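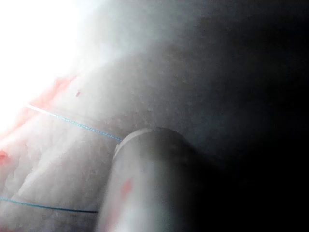

Wrist camera, close range: two blue threads and the grey cylinder.

Ticket 488
Product: Trevulus stitching planner, two-arm setup
Opened by: Elis Eynon, Jaidee Mending
Assigned to: Danai Katsaros
Opened: Saturday, November 23, 2019
Priority: Normal
Status: Closed, limitation documented

Summary
Planner loses the live thread when old thread is left on the work. It then plans a pull on the wrong strand, or stops with "thread end not found".

Original report (Elis Eynon)
We are assessing Trevulus for repair work: split seams, torn linings, pulled hems. Before putting it on customers' clothes we have been using a practice pad with cuts in it, as the setup guide suggests. On a clean pad the planner completes a stitch and moves on. On a pad with earlier stitches and loose ends, it fails often enough that someone has to stand next to it. That defeats the purpose, as the same person could do the hem.

Steps to reproduce
1. Use a pad that already carries knots and cut ends.
2. Load thread in a colour close to that of the old ends.
3. Start an unattended run from the second stitch.
4. Watch the strand label in the Flellel viewer after the first regrasp.

Expected: the label stays on the strand attached to the needle.
Observed: the label jumps to any strand crossing it, usually when an arm passes over the crossing.

Reply (Danai Katsaros)
Thanks, reproduced here on build 10. Please send the strand log and tell me whether the wrist lights are on automatic. With automatic exposure the left side of our wrist view goes white at close range and pale thread vanishes into it. The planner then picks up whatever strand it can see at the edge of the bright area.

Reply (Elis Eynon)
Log attached. Lights were on automatic. Set to fixed, low. Fewer jumps, not none. The remaining ones all happen when both tools close on the same stitch.

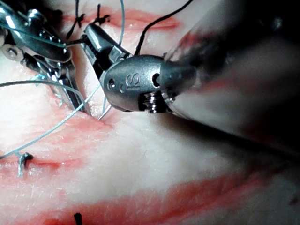 At that point the planner has very little thread in clear view and falls back on its last good estimate, which is fine for a second or so and then drifts. I tried slowing the regrasp to half speed. It made the run longer and the fault stayed.

Reply (Danai Katsaros)
Agreed, speed is not the cause. The strand tracker assumes one thread per colour. When a second piece of the same colour comes within its search width, it scores both and keeps the longer. Old tails are short and normally lose, but a loose length lying across the pad can win.

Workaround for now:
Set strand_search to narrow.
Set regrasp_check to on. The arm pauses and looks again before pulling.
Set max_pull to the lowest value that still closes a stitch in your material.
Clear loose lengths by hand between runs. Knots can stay.

Reply (Chanida Mahawong, Zolleck)
Adding our results, as we have the same setup for workshop covers and dust sheets. With the settings above the wrong-strand pulls stopped in our tests. Stops for "thread end not found" went up, and each one needs an operator to press resume. For us a stop is cheaper than a torn cover, so we are keeping it. Our strand logs reach 3,000 lines per run with regrasp_check on, so allow for disk space.
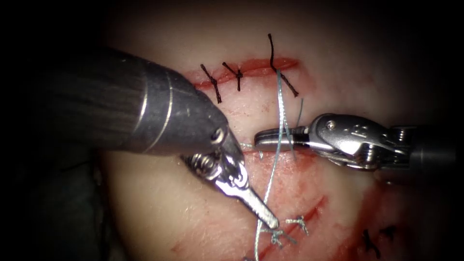

Can it be left to mend a basket of clothes overnight?

At present it cannot be recommended. Placing a stitch is the part that works. Finding the garment, turning it to the right side, pinning the tear and clearing scraps of thread are all still done by a person, and the planner has no step for any of them. A single tear, already held flat, with an operator within reach, is the supported use.

Reply (Elis Eynon)
Understood. That matches what we see. For costing I have it down as a tool on the bench and have left the mending rota as it was. Two follow-ups: is there a way to make it cut and discard its own tails, and will the tracker handle two colours on the same job?

Reply (Danai Katsaros)
Cutting: supported if you fit the scissor tool, but discarding is not. The cut piece stays where it falls, and you are back to the fault in this ticket. Jirayu Hemmin has a request open for a pick-and-drop step.
Two colours: already works, provided they differ clearly under your lights. Black with light blue is a good pair. Light blue with grey is a poor one, particularly towards the shaded side of the pad. 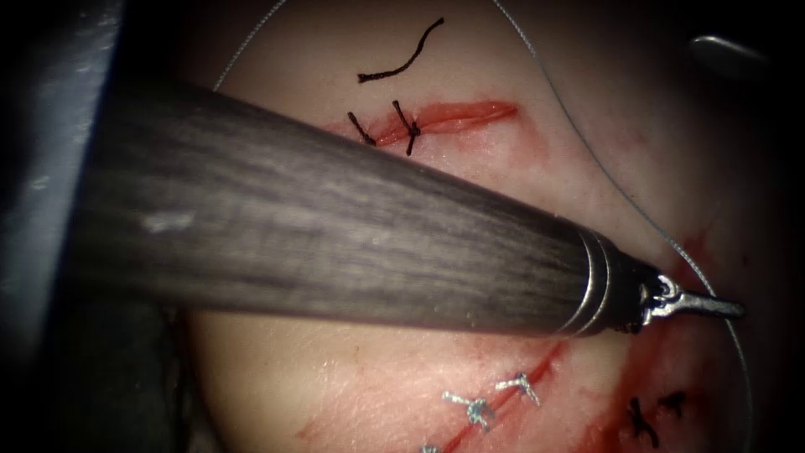
Fixed camera: loose black strand above the upper cut, right part of the cut still open.

Note (Thongchai Inthanon)
Merged 13 duplicate reports into this ticket. Setup guide changed to say that loose thread must be cleared before an unattended run. The tracker change is planned for the April build. Please open a new ticket if the label jumps on a clean pad, and attach the strand log from the first regrasp onwards.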